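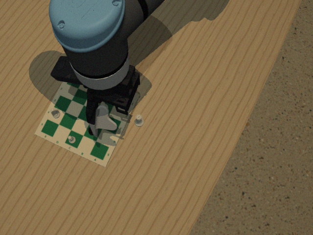
February 14, 2023

Up at five again. Couldn't sleep, didn't try very hard. Coffee, toast, the last of the good marmalade. Cold kitchen. The boiler made that knocking noise for ten minutes and then quit, so I'm putting the plumber off another week.

Main news - the seed order came. Finally. Ordered in January from Starley, who used to take four days and now take four weeks. Box was squashed at one corner but everything alive as far as you can tell with seeds. Two kinds of leek, the striped beets, the short carrots for the clay end, and a packet of something called Kandell Early that I don't remember choosing. It's a pea. I don't need another pea. Going to grow it anyway.

They were out of the yellow onion sets and swapped in red without asking. Wrote them a cross email, deleted it, wrote a nicer one, didn't send that either.

Spent most of the morning on the plot plan. Same old problem, brassicas want to go where the brassicas were. Four beds and a bed and a half of cabbage every year because I can't stop myself. If potatoes go in the far one, then the garlic's in the way till July, and the squash end up by the fence again where they sulk. Drew it out twice on the back of the gas bill. Second version is better but the beans are in shade after three o'clock. Might put the beans on the compost side and just carry the water. It's 20 steps more from the tap. I'll complain about it all summer.

Lunch was soup out of the freezer, unlabeled. Thought it was leek. Was parsnip. Fine with pepper.

Went down to the plot after, between showers. Ground is like pudding. Stood on the plank and pulled some chickweed to feel useful, filled half a bucket, back hurt, stopped. The garlic looks good, better than last year, all up and standing straight. Broad beans are flat on their faces from the wind. They'll come back up, they always do. Pushed some twigs in around them.

Something has been digging by the shed. Not big. Put a slab over the hole and will look tomorow.

Rhubarb is showing! Three pink knobs under the straw. Put the bucket over the fattest one with a brick on top, so there'll be crumble in six weeks if the lid holds and I remember it's there. Last year I forgot and found a pale thing like a lamp flex in May.

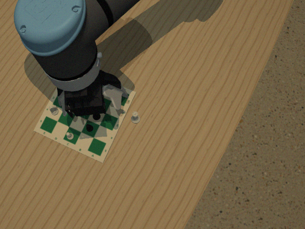 green and cream board, light wood table

Water butt is full to the lid and dripping. 200 liters just sitting there in February when I don't need it. By June it'll be dust and a dead moth. Want a second one. Ueda have them on offer but only if you collect, and it won't fit in the car unless I take the back seat out, and last time I did that it took me an afternoon to get the thing back in and it still rattles.

Home by half past three with mud up to the knee. Left boots on newspaper. Forgot the newspaper had the crossword on it. Four clues left too.

Did the accounts for the plot, which I've been dodging. Rent, the water share, seed, the new fork because the old one finally lost its tine on that root. 645 altogether for last year. I sat and looked at that a while. You could buy a lot of cabbages. But then the beans alone filled the freezer, and there's the garlic, and I'd only have spent it on something else. Not going to divide it up by the pound. Closed the book.

The seed trays need washing. Should have done them in the fall. Ran a hot sink and did half, then the water went brown and I lost heart. Rest are stacked on the back step, where the rain can have a go at them.

Sowed the leeks tonight anyway, on the windowsill, in the clean ones. Probably a bit early. The light's poor and they'll go leggy and I'll be cross with them. But the Perex compost was open and getting everywhere and it seemed silly to wait. One tray of each. Wrote the labels in pencil this time, the marker fades and then in April it's all guesswork. Onions can wait till I make my mind up about the red ones.

Chilis in the airing cupboard, six pots. Hot one on the left, mild one on the right. Writing that down because I will not remeber.

Tried to find the notes from the year the carrots did well. They're in the green notebook, which is not with the other notebooks. Looked in the drawer, under the drawer, in the coat. Found a torch I thought was gone and a packet of lettuce from ages ago. Might sow that thick in a tray and see what comes. The carrot thing was sand, I'm fairly sure, sand in the row and sowing late, after the first of the fly. Or it was the onions next to them. I changed two things at once and now I'll never know.

Rain again from six. Loud on the skylight. Worried about the shed felt, there's a corner lifting. Nails are in the blue tin and the blue tin is in the shed.

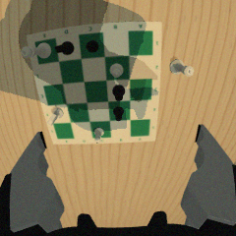
Jobs for the week

Finish the trays. All of them, bottoms too.

Answer Starley about the onions. Be nice. Ask who picked the pea.

Shed felt, if it stops raining for one hour.

Look under the slab.

Get string, the thick kind, and more pencils.

Chit the potatoes - egg boxes are on top of the wardrobe. Spare room windowsill, not the kitchen, they went soft in the kitchen.

Turn the compost. It's slumped on one side and smells a bit. Needs cardboard tearing up and putting in, there's plenty by the back door now the seed box is empty.

Measure the car for the water butt before getting excited.

Plumber. Maybe.

Eyes going now. Radio says frost by the end of the week so the fleece has to come down out of the loft, and the ladder's at the plot. Bed.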